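Prundness Guest House: Upstairs and Common Area Safety Checklist, With Comments 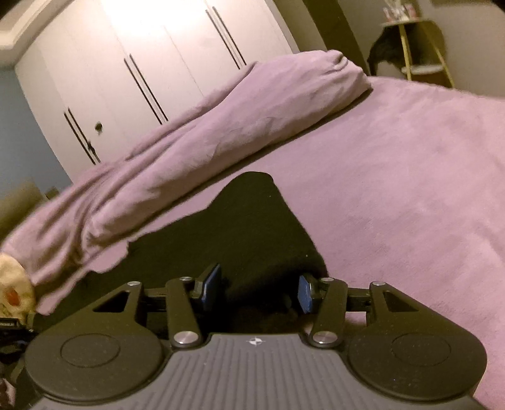
Lilac fleece blanket on the bed.

By Sioned Voyle, March
Last updated: Monday
7 shares | 5 comments

Completed walking from the top of the house down. Each item is marked OK, FIX, or WATCH. FIX means it has to be done before the next booking. WATCH means it can wait for the next inspection but should not be forgotten. Rooms go by the names on the key tags.

SLEEPING ROOMS

Smoke alarms, test button pressed and held: OK
All sounded. The one in Hodow room chirped once when I let go of the button. Battery changed anyway.

Smoke alarms, date on the back: WATCH
Tretach room alarm comes up for replacement before next winter. The others are newer.

Windows open fully from inside without a key or tool: FIX
The left-hand window in Tretach room sticks halfway. It was painted last fall and the paint has bridged the gap at the side. Cut the paint line, sand, and wax the track. Do not book this room until it opens all the way.

Window cords and blinds: OK
Cord cleats are in place and high enough. One cleat screw tightened.

Beds clear of baseboard heaters: FIX
The bed in Hodow room has crept toward the heater again and the covers hang over it when the bed is made up. Move it back to the tape mark. Whoever strips the beds should check the mark before leaving the room.

Blankets and bedding, care labels present: WATCH
Several throws have had the label cut off. They can stay in use as long as they are washed cool and kept off the heaters. Do not put them in the hot dryer.

Electric blankets: OK
None in use. The two in the linen closet are old and have kinked leads, so I have taken them out of the house.

Headboards, slats, and legs: WATCH
One slat in the Tretach bed has a crack starting at a knot. It is holding. Spare slats are behind the furnace.

Bedside lamps: FIX
The lamp by the door side in Hodow room has a loose plug and a brown mark on one blade. Unplugged and tagged. Replace the lamp. The outlet also needs to be looked at before anything else is plugged into it.

Extension cords: OK
None under rugs this time.

Thermostats: OK
Set to 70 for occupied rooms. The covers are on and the dials turn freely.

UPSTAIRS HALL AND STAIRS

Hall light and night light: OK
Both working. The night light is dim but you can see the top step by it.

Handrail: FIX
Bracket second from the bottom is pulling out of the plaster. The screw is too short and does not reach the stud. Use a longer one or shift the bracket over. Guests with luggage lean on this rail hard.

Stair treads: OK
The nosing strips we put down in the fall are all still flat. No carpet tacks showing.

Escape plan posted: FIX
The one at the top of the stairs still shows the back porch door, which was closed up when the pantry was built. Take it down today. New drawing needed with the side door on it.

Hall closet: WATCH
Linens are stacked up close to the bulb. Nothing was touching it. Keep the top shelf empty.

BATHROOMS

Outlet test and reset: OK
Tripped and reset both bathrooms.

Hot water at the tap: OK
Checked with the kitchen thermometer after letting it run. Not scalding. It takes a long time to arrive upstairs, which guests do mention, but that is not a safety matter.

Tub mats and grab bar: FIX
Mat in the front bathroom has lost half its suction cups. Throw it out. Grab bar is solid.

Exhaust fans: WATCH
Front bathroom fan runs but will not hold a sheet of tissue against the grille. Clean the duct first and test again before buying a fan.

DOWNSTAIRS

Fire extinguisher, kitchen: OK
Needle in the green, pin in, tag signed. It had a tea towel hanging on it. Please find another hook for the towel.

Carbon monoxide alarm: OK
Tested. It is the plug-in one by the Besnard stove, with battery backup.

Wood stove: WATCH
Door gasket is flat at the hinge side. It passed the paper test everywhere except one corner. Burning season is nearly over, so order the rope now and fit it in summer. Ash bucket has a lid and was outside on the stone.

Side door: OK
Opens outward, thumb-turn lock, no key needed. Step outside is clear.

Dryer vent: FIX
A lot of lint behind the machine. I vacuumed what I could reach. The flex hose is crushed where the dryer was pushed back and should be replaced with rigid pipe.

Electrical panel: OK
Clear space in front. Labels can be read, although the breaker marked "porch" now runs the pantry. Relabel it when someone has a pen.

CRAWL SPACE

Standing water: OK
None seen from the hatch.

Humidity: FIX
The meter read 92 percent. The dehumidifier was switched on but its bucket was full, so it had shut itself off. Emptied and restarted. Run a hose from it to the sump so that it does not depend on the bucket.

Wiring and pipe straps: WATCH
One strap is down near the hatch. The pipe is not sagging.

OUTSIDE

House number visible from the road: OK

Path lights: WATCH
One is out by the gate. Could be the bulb or the connection.

Gutters over the side door: FIX
Dripping at the joint onto the step. It will ice up on a cold night. Reseal the joint, and keep the salt bucket by the door until then.

FOLLOW-UP

Hefin has the handrail, the bed, and the window. Emrys has the dryer vent and the gutter. The lamp outlet goes to the electrician. I will redraw the escape plan myself. Write the word DONE and your initials next to the item on the paper copy in the kitchen drawer.

Comments (5)

Hefin Ruddock
Handrail done. I moved the bracket over to the stud and filled the old hole. It needs a dab of paint but you can hang your weight on it now. Window is freed up at the bottom, still tight near the top.

Ha-neul Yook
On the labels, most of those throws came without one or it was a paper tag. I can sew a bit of tape on the corner and write "wash cool" on it. Would that do?

Sioned Voyle
Tape is fine, Ha-neul. Use the laundry marker and not the ballpoint. Hefin, Tretach stays closed until the top part moves too.

Emrys Wogan
Rigid pipe is in behind the dryer. Had to bring the machine out further from the wall than before, so the cupboard door next to it only opens partway. Gutter will have to wait for a dry day.

Bleddyn Ellis
Is the stove rope the same size as last time? I have a length left over in the shed and can bring it by before anyone orders more.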